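Skellow sets equipment budget for second two-arm sorting bench at Drudside

12/2/22

Skellow has approved the purchase of a second two-arm bench for its small-parts work at Drudside, with delivery planned for May. The order covers the arms, the table and frame, spare grippers and a control computer. Installation will be carried out by the site's own engineering staff, which removes the largest single line from the first estimate.

The decision follows a review of how the existing bench has been used. According to the planning note issued with the order, the bench was booked for 80 per cent of available shifts during the review period, and most of the remaining time went on cable replacement and recalibration. Requests from the kitting and returns sections were being turned away.

Kitting work at Drudside is built on small perforated plastic baskets, which are moved, turned and grouped by colour before parts are placed in them. The baskets are cheap and already in stock, and they will be used unchanged on the new bench. The planning note records a proposal to replace them with moulded trays fitted with locating pins. It was rejected on cost, and because the baskets are also used by hand in other parts of the building. 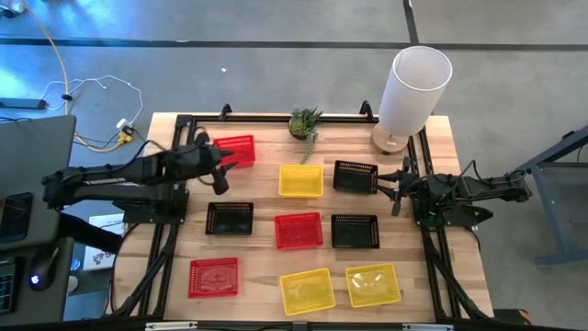

Two suppliers were asked to quote. Rotich offered a complete cell, with guarding, a fixed steel table and a service contract. Kasosach offered arms and grippers only, leaving the table, frame and wiring to the buyer. Skellow chose the second option. The note gives the purchase price as the smaller consideration and lead time as the larger one: the complete cell was quoted at 14 weeks from order, with a further period for acceptance tests on site.

The arms will be bought as a matched pair. Buying a single arm and adding the other in the next financial year was considered, but the joint price was lower, and a one-arm bench would have needed its programs rewritten when the second arm arrived. Each arm is to be supplied with one spare gripper. Finger pads are treated as consumables and will be charged to the running budget, as will cables.

Cables receive more attention in the note than any other part. The first bench was budgeted without a cable allowance, and the cost was taken from general maintenance. For the new bench an allowance has been entered for the whole of the first year, with a full replacement set held in the stores from the first day. The engineering section has also asked that cables be ordered with enough length to leave a free loop at the wrist. Short cables restrict the last joint and wear early at the connector.

Power and data points are to be added before the bench arrives. The floor plan allows for one desk beside the table, for the operator's keyboard and mouse, with the mains supply run from the rear. Trailing extension leads are to be avoided at the new position and the electrical work has been priced separately. That work needs to be finished before the arms can be commissioned, and it is the item most likely to move the May date.

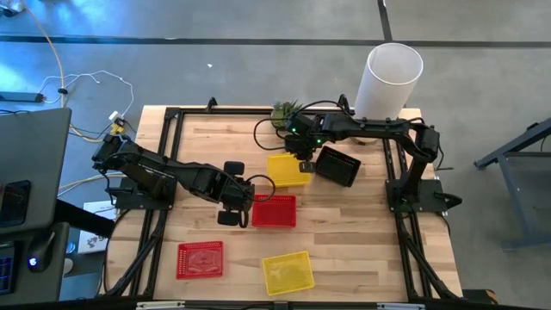 Layout of the second bench will follow the first in most respects, so that programs can be moved between the two with few changes. The arms will be mounted opposite each other and the distance between their bases will be kept the same. The frame is again to be bought as stock rail, cut on site. On the present bench the black rails run in parallel pairs down both sides of the table, beneath the base plates of the arms, and the new drawing keeps this arrangement. A solid baseplate bolted through the tabletop would be stiffer, but it would fix the position of the arms for good, and the section expects to move them at least once in the first year.

The tabletop will again be wood. Steel and aluminium tops were priced and found to offer no benefit at the loads involved, and a wooden top can be replaced locally if it is damaged. The drawing specifies the same height as the existing table — a change of height would affect every stored position.

The note sets a limit on how the bench may be used in its first weeks. Until commissioning is signed off, it will handle empty baskets only. Filled baskets, including those holding items in clear wrapping, will stay on the existing bench. Clear and glossy packaging is listed as a known difficulty for camera-based picking, and the section wants to change one thing at a time. An extra lamp and a diffuser have been included in the order under sundries.

Training is budgeted at 2 days for each operator. Staff who have already worked on the first bench will need only the shorter safety briefing. The training material is being revised and a draft is expected before the arms are delivered.

Some costs remain open. The control computer has been priced at the current list figure, but the quotation is short-dated and may need to be renewed. Storage for recorded runs has not been settled either. The first bench keeps its records on a shared drive which is almost 80 per cent full, and the information systems section has asked for an estimate of the extra volume before it agrees to extend it.

A separate line covers disposal and resale. Arms of this class are to be written down over their working life with no resale value assumed. If either arm is withdrawn early, it will be kept for parts.

The order has been placed under reference 102. Sections wishing to book time on the second bench should send their requests to the Drudside engineering section, stating the basket type, the number of runs and whether any of the contents are fragile. Bookings on the existing bench are not affected.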